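Brundis Folding Study: Gallery

Brundis is our attempt to find out whether two small arms can learn to fold laundry from people who are not very good at folding laundry. The training set is 3527 demonstrations, all steered by hand in the lab at Malodlow. The method, which Iida Lehtinen named Surdu over lunch and now regrets, throws out the pauses in each demonstration and keeps the corrections. Our hunch was that the fumbling is where the information lives. We had plenty of fumbling to work with.
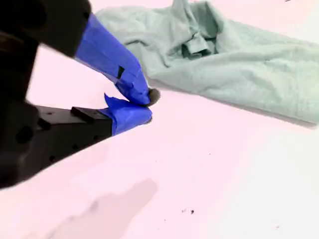

Fingertips closed, shirt still at large. Blue tape by the research staff.

A missed pinch is the error we see most. Pale fabric on a pale table gives the policy very little to go on, and a collar can look a lot like a cuff from an inch away. Trained on the full recordings, the policy would close on thin air and then carry on with great confidence, folding nothing neatly in half. With Surdu it backs off and tries again, up to 73 times in one memorable run in November.
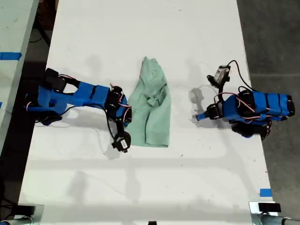 Two arms were supposed to make this easier. What they mostly added was manners: each learned to wait for the other, and early policies could spend a whole trial being polite. Cutting the pauses fixed most of that. Over 477 test trials, the trimmed data beat the full data on every garment except towels, where both did fine and we learned nothing.

Trial logs and the Vendemico baseline are on the results page. Last updated 4/14/19.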